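Moving a Small Website Without Losing It

Two years ago I helped a shop in Utthorpe to move its website from one hosting company to another. The shop is called Briggs and it sells parts for old bicycles. The owner had paid for the same hosting plan for a very long time, and each month the pages loaded a little slower. I was sure that the work would take me one evening. It took me most of a week, and I have since moved other sites in a calmer way.

The first thing I learned is that a website in WordPress has two parts, and they live in different places. There are the files, which include the theme, the plugins and everything in the uploads folder. Then there is the database, where the text of the posts and all the settings are kept. If you copy the files only, you will have a very nice empty house.

For Briggs I copied the files by FTP, and the connection broke many times. Today I make a compressed archive on the old server first and download this single file. The database I export separately, through the control panel of the host. I keep both on my own disk until the new site has been running for 36 days, which covers a full month of orders and some days more.
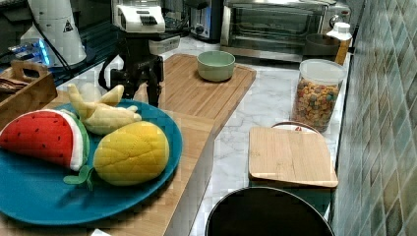
Should you cancel the old hosting before you change the domain settings?

Keep the old plan until the new one has worked under your real address for at least 18 days. Both servers can hold the site at the same time, and visitors will only see the one to which the domain points.

The domain settings are the part which most people fear. A day before the move, I go to the DNS page and lower the value called TTL. This value tells other computers how long they may remember the old address. When it is low, the change spreads more quickly, and if you made a mistake you can go back without waiting a long time.

Email needs its own attention. At Briggs the mailboxes were part of the old hosting plan, and I had not asked about this. When I pointed the domain to Priltinero, the new host, the shop stopped receiving messages from its customers. The MX records had been replaced together with everything else. Now I write down every record on paper before I touch the first one. 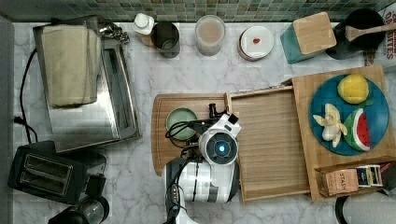
Plugins deserve a careful look before the archive is made. A site that has been alive for several years collects them easily, and Briggs had 50, many of them switched off. It was as crowded as that marble counter with its appliances, containers and boards, and each item takes its place even when it does no work. I deleted the unused ones, updated the others, and only then made the copy. The archive became much smaller, and the import on the new server finished at the first try.

After the import, the links inside the old posts may still point to a temporary address. A search and replace tool will correct them, but please choose one that understands serialised data, or your widgets may disappear. Then open Settings > Permalinks and press the save button once. You do not have to change anything on that page.

My last move was for a walking club in Taltden, and I did it in September, when their calendar is quiet. I asked the members not to post any comments for one evening. One of them posted a comment anyway, on the old server, and I copied it across by hand the next morning.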